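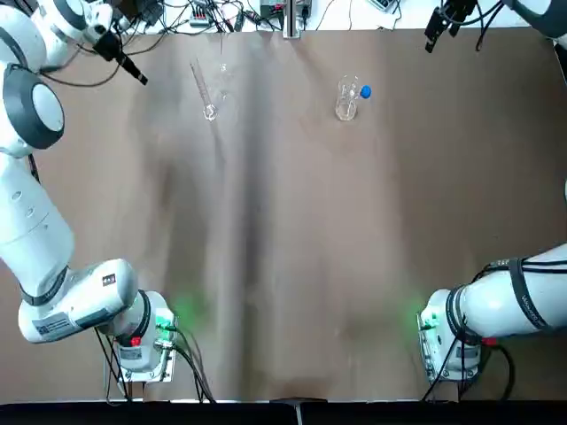
Two-arm cell with clear glassware at the far side of the table, head view.

Tuning the Trorkix planner for transparent objects
Florian Danzer, updated 10/3/26

This page assumes Trorkix is installed and both arms are calibrated to the head view. If calibration is older than February, redo it first.

1. Stop trusting depth on glass
Depth returns through clear walls land on the tabletop, so the planner sees free space. In perception.cfg set glass_source to mask and depth_fill to off. The Jemis segmenter then supplies an outline, and the object is extruded from the table plane using the height in its model file.

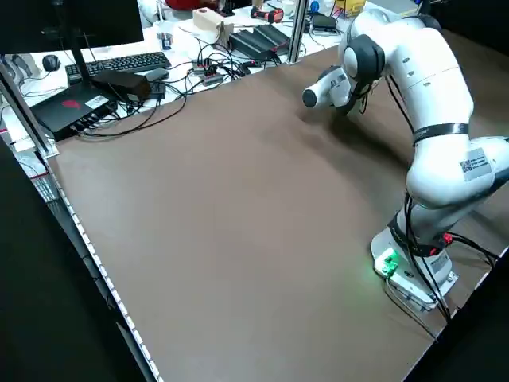 Collision padding is set per link, and the defaults are too generous for low approaches. Start with the wrist at 4 mm and leave the upper links alone. Check the value with the gripper horizontal just above the bare tabletop, as it is here, where a padded wrist is the first thing to report contact with the table plane. If the planner rejects that pose, lower table_margin before touching the wrist again.

2. Lock the shared zone
Both arms can reach the middle of the table. Define a zone there and give it one token:

zone.mid.owner = first_request
zone.mid.timeout_ms = 200

An arm that doesn't get the token holds at its last waypoint. Set the hold pose outside the zone, or the second arm will wait inside it.

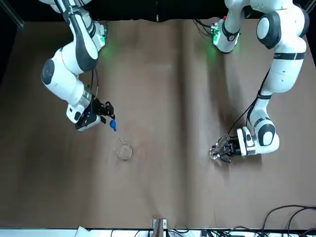 When both grippers are loaded, attach each held object to its own wrist in the planning model. Call attach() after the fingers report closed and detach() before they open. A missed detach() leaves a ghost shape on the wrist, and every later plan fails with START_IN_COLLISION.

3. Replay before running
Run replay --dry with 100 samples per segment. Two passes are enough. Compare the minimum clearance in each log.

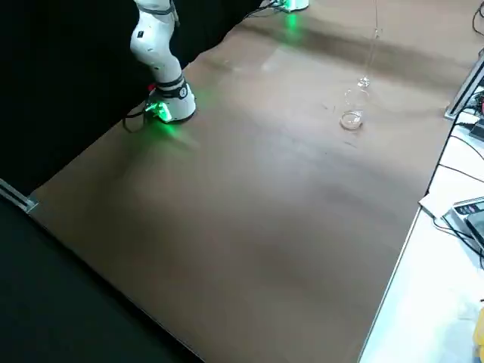 Uzma Jadoon writes that mask mode drops thin parts for her unless min_width_px is set to 2, and that the change has to go in the Jemis profile, as Trorkix ignores it. Confirmed on the current build. Restart the segmenter after editing the profile.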